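Workshop Tips from the Wedport Robotics Shed

Tips for people who share a workshop with a robot arm

Most of what follows was learned at Wedport, where we spend our days trying to get a mobile arm to open drawers it has never met. Some of it applies equally well to dishwashers.

Tidy the cables before you tidy anything else. Hook-and-loop straps beat cable ties, which leave a sharp little stump exactly where your wrist goes. Leave a slack loop at every joint that turns. Then send the arm to each end of its travel, slowly, with your hand on the stop button and your tea somewhere else.

Sweep under the base on Fridays. Carpet fluff is patient. It will work its way into a wheel bearing and wait there until the day the visitors come up from Illey.

Keep screws in the lid of the thing they came out of. A jam jar is fine for storage, but during a job it becomes a lucky dip. If you have one screw left over at the end, do not put it in your pocket and hope.

For grubby plastic housings, use a damp microfibre cloth and one drop of washing-up liquid. Keep solvents well away. Scuffs can stay. I have met people who polish scuffs off a robot and I have never seen any of them finish an experiment.

Label your practice runs on the day you make them. We teach ours by guiding the arm through a job by hand and recording each attempt, and in April we had 1000 recordings, a good many of them called "drawer new" or, worse, "drawer new 2". Clementina Macedo spent a week renaming them and was civil to us throughout, which was hard to bear.

Which leads to the only tip here with any research behind it. When the arm is bad at something, the temptation is to record more of the same. We tried it. Going from 1000 recordings to 3000, all on the one white kitchen drawer, made it excellent at the one white kitchen drawer. Shown the stiff drawer in the filing cabinet, it tugged at the air with great confidence.

So we started again with 200 recordings spread over 20 drawers, begged from colleagues and a house clearance. That version managed the filing cabinet, and also a bedside table it had no business knowing. We call the method Dusar, after a name on the back of one of the drawers, and the write-up is longer than it needs to be. If you are collecting your own, change the drawer before you change the settings. Move the lamp as well, and let somebody left-handed have a go.

Include the botched attempts where the person notices and puts it right. We used to throw those out for being untidy. Put them back in and the arm began trying again after a slip, where before it would carry on opening a drawer that was still shut.

Test on something you have kept hidden. Ours is a sewing-box drawer that lives in the Uchida cupboard (long story, the cupboard came with the name) and only comes out for scoring. Once you have trained on your test drawer you need a new test drawer, and they are surprisingly dear at auction.

Write down what the arm did before you discuss why. Two people can talk a miss into a near miss in the time it takes to boil a kettle. 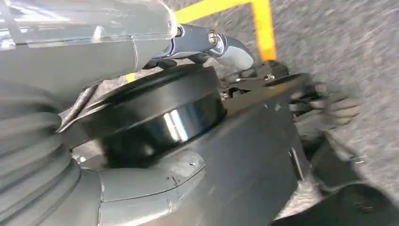 Last one, and it goes for sheds as well as labs: put the hex keys back in size order, and if the 3 mm is missing, look in Clementina's mug before you buy another.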